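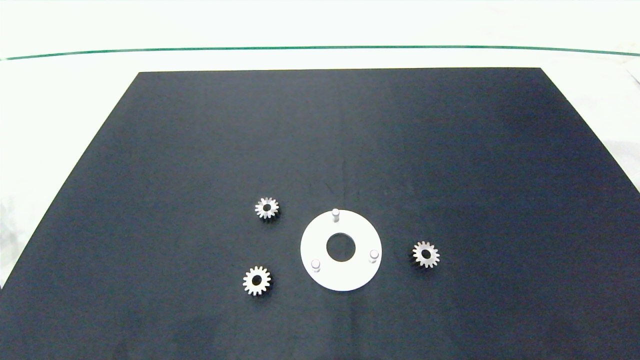
About Rendomley

Rendomley supplies a two-arm bench cell for small-part assembly, together with the fixtures, wrist cameras and evaluation tasks needed to run it. The company was formed to build test stations for gear manufacturers and moved to complete cells when customers began asking for the arms as well. Our workshop is in Plinimside and employs 10 people.

The current product is the Viklund cell. It ships with two arms, parallel grippers with interchangeable fingers, one head camera and one camera per wrist. Finger pads are a wear item and are sold in pairs.

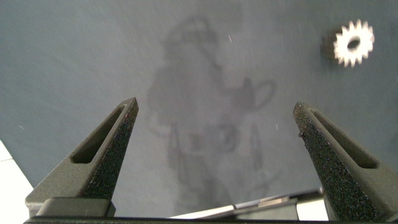
Each cell is delivered with the Cenov task set, which contains 42 assembly tasks. The gear task uses a white plate with three upright pins and three metal spur gears. Parts start separate on a dark mat and each gear must be seated on a pin. Before release, the set was run for 3,024 trials on our own benches.
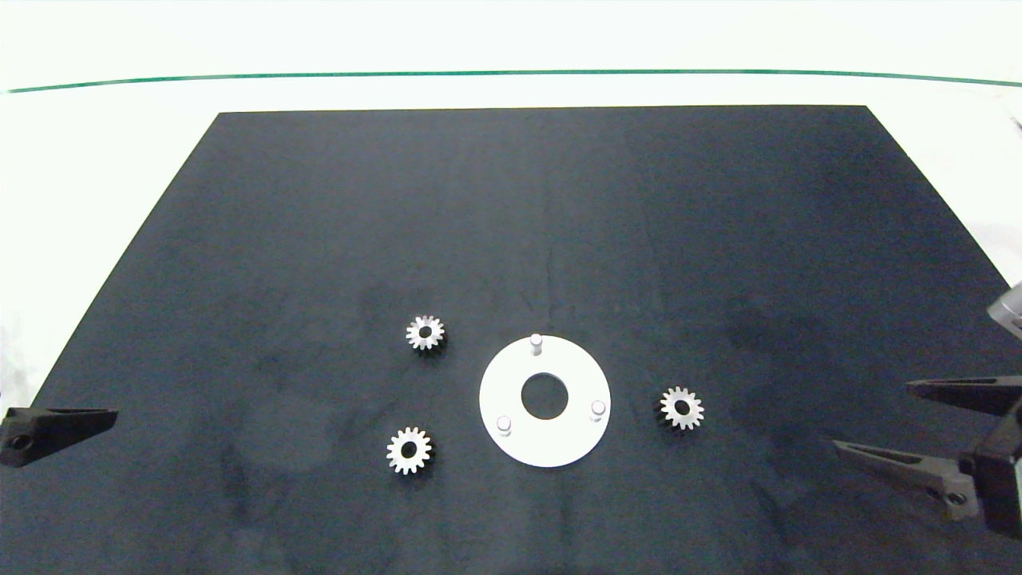 Rendomley Applications Group

Installation takes one working day, including camera calibration. Customers provide a level table and a single-phase supply. Support is by email and remote session. Replacement plates, pins and gears are stocked in Plinimside, and the spare parts list currently runs to 38 items. Training is offered on site or at our workshop, with the next workshop course in November.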